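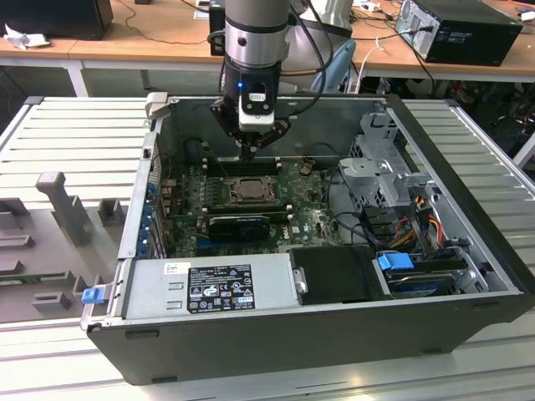
Desktop computer case, side panel off, with a robot arm above the motherboard

Kiltbridge Records – Frequently Asked Questions

We use cookies to remember what is in your basket. By carrying on you accept this. Manage preferences

Last updated April 30, 2019

Are your records new or second-hand?

Both, and we keep them well apart. Anything listed as New is a sealed reissue or a current release from the label or its distributor. Anything listed as Used has lived in someone's house, and in a few cases in someone's shed. The listing will say which.

How do you grade used records?

By playing them. Hanne Toivonen does most of the grading and she is a hard marker, so a Very Good from her would be a Near Mint from a good many sellers. Sleeve and disc get separate grades. If a track clicks, we name the track. If the previous owner wrote their name on the label in biro, we mention that too, and sometimes what we think of the handwriting.

What does 'first pressing' mean on your site?

It means the matrix numbers in the run-out groove match the earliest known issue for that country. It does not mean 'old', 'expensive' or 'my uncle bought it when it came out'. When we can't be certain we write 'early pressing' and price it lower.

Is 180 gram vinyl better?

It is heavier. A well-cut record on thin vinyl will sound better than a badly cut one you could pave a patio with. Weight does help a little against warping, and it feels nice in the hand, which is what most of us are paying for.

How do numbered editions work? Can I choose my number?

The Ocampo box set is limited to 1,000 copies and they go out in whatever order they come off the pile. You can't choose. Please stop asking for number 1. It belongs to the band's drummer and he isn't selling. We do have 193 copies left at the time of writing, all of them with perfectly respectable numbers.

Will you ever reissue the first Plillodeck album?

We would love to. The tapes were split between two owners after the group broke up, and the two owners communicate mainly through solicitors. Rogelio Sarmiento has been working on this since January and remains cheerful, though less so than he was in January.

How are records packed?

Discs are taken out of the sleeve and posted behind it, so the edges don't split the jacket in transit. Sealed copies stay sealed unless you tell us otherwise in the order notes. Everything goes in a stiff mailer with two stiffeners. We don't use old cereal boxes – this has to be said because we have received returns in them.

How long will my order take?

UK orders placed before noon normally leave the same working day. Overseas parcels take as long as customs feels like. If yours hasn't moved for a fortnight, write to Mylene Aquino at the orders desk and she will chase it with more energy than the courier is used to.

My record has arrived warped. What now?

Put it on the turntable first. Plenty of records ripple slightly and play without any trouble. If the needle jumps, or the sound wobbles, email us a short video within two weeks and we'll replace or refund it. Please don't try the oven method you read about on a forum. We can't refund ashtrays.

Can I return something I simply don't like?

If it's new and still sealed, yes, within 14 days, and you pay the postage. If you've opened it and discovered that side two is a 22-minute organ solo, we sympathise, but the listing did say Jurness, and Jurness fans will tell you that is the short one.

Do you buy collections?

Yes. Send a list, or photos of the spines if a list is too much like work. Wilfredo Lacson will travel for anything large. His record so far is 2,907 LPs from a third-floor flat with no lift, so do mention stairs when you write.

Do you sell CDs, cassettes or downloads?

CDs, yes. Cassettes, a shelf of them, against the advice of Leonora Dela Peña, who has to dust it. Most new albums come with a download code on a slip of card inside the sleeve. Check before you throw the inner bag away.

Can I reserve a pre-order without paying?

No. We tried it once and ended up with a stockroom full of a live triple album.

14 comments | 31 shares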